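Samonte Symposium on Applied Computing

The Samonte Symposium on Applied Computing is a small yearly meeting on software, networks and automation, held in the town of Vernano. I've been to 7 of them now, so I'm writing this entry partly from the printed programs and partly from memory (corrections welcome!). 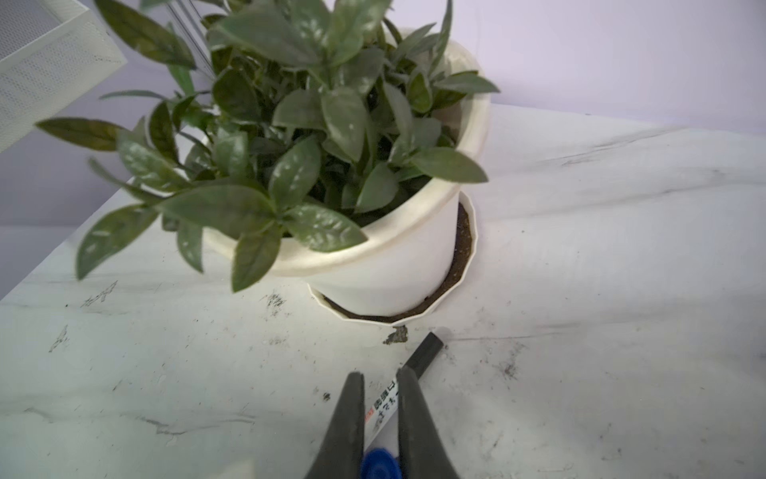
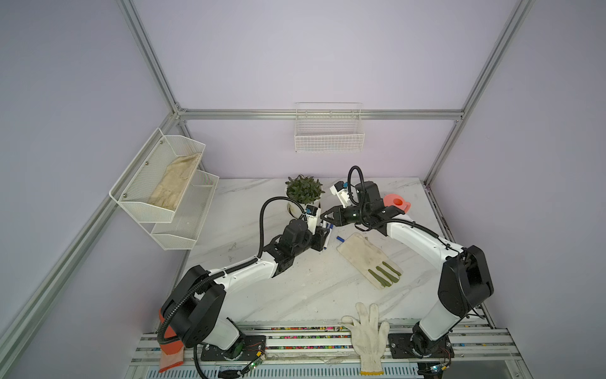
A potted plant on a marble-patterned tabletop, in both pictures.

History

The symposium grew out of a reading group at the Stesilmont Institute, and for the first few years it was really just a long afternoon of talks with soup afterward. Kane Kereama took over as program chair when the group outgrew its classroom, and he moved everything to the Adier Building, a former post office put up in 1905. The main hall there has lovely high windows and terrible acoustics, so sit near the front if you go!

Program

Talks are short and come in two tracks, one for research papers and one for what the program calls working reports, where people explain a system they run and what broke in it. I always end up in the second track. The opening session is shared, and there's a poster evening on the first night that tends to run late.

The biggest edition so far was in February 2018, when the hall and the overflow room together took in up to 1000 people. Later editions went back to a smaller crowd, and the date slipped to March to keep clear of the snow on the Vernano road.

Proceedings

Accepted papers are printed in a plain gray volume and also put online a few months later. The archive listed 3905 pages the last time I looked, counting the poster abstracts. The early volumes have no index, and you'll want to search by author, as the titles were often shortened on the contents page.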